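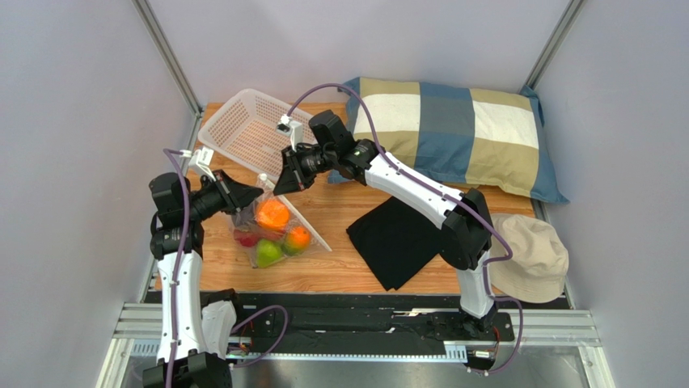 The two-arm bench with a bag of fruit, a basket and some cloth on the table.

How to Compare Two Grippers Without Fooling Yourself

Posted July 2, 2019

Every gripper looks good in the seller's video. I have tried enough of them to stop believing the videos, and I no longer believe my own first afternoon with a new set of fingers either. The steps below take a day and will tell you more than the Flirkel spec sheet, which gives you a closing force and very little else.

Step 1. Pick awkward objects. Foam blocks prove nothing. Use a clear bag with fruit in it, a mesh basket, a folded black cloth and something soft and bulky like a pillow. Clear plastic is hard on cameras and slippery in the fingers. If a vendor objects to the bag, keep the bag.

Step 2. Fix the cameras before you touch the fingers. We run one camera on each wrist and one that stays put. Tighten the mounts and route the cables with enough slack for the elbow to fold all the way. A cable that tugs on the wrist will look just like a bad gripper in your results.

Step 3. Set the same limits on both arms. In the Jirix controller, open the gripper page and enter 800 for closing speed and 1024 for the force cap. Save, restart, then go back and check. Ours dropped the force value after a restart twice in June, and I still don't trust that page.

Step 4. Look at the fingers through the wrist camera.
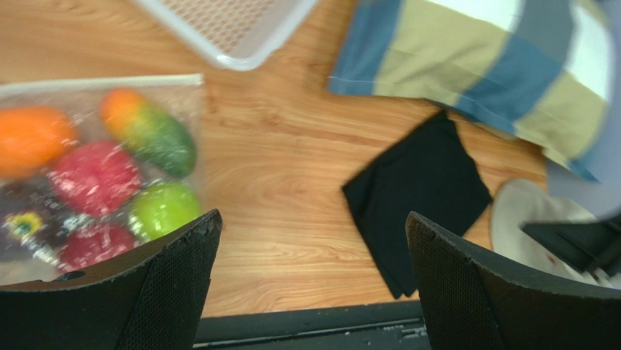 You want both tips in view, with enough table between them to judge an approach. Scuffs along the finger edges don't bother me much, but a worn tip does, so write down its condition before you start. Comparing fresh Kos fingers against an old pair is how people end up buying Kos fingers.

Step 5. Run the trials in mixed order. We did 236 grasps over 2 days at the Junville shop, swapping fingers between blocks. Put the objects back by hand and don't be neat about it. Drops count, and so does a pinch that only caught a corner of the bag.

Step 6. Score from the fixed camera. The wrist view flatters everything, as the fingers hide half of what they're holding.

If the two sets come out close, buy the cheaper one and spend the difference on spare tips. I would also repeat the cloth trials after a week of ordinary use, before signing anything.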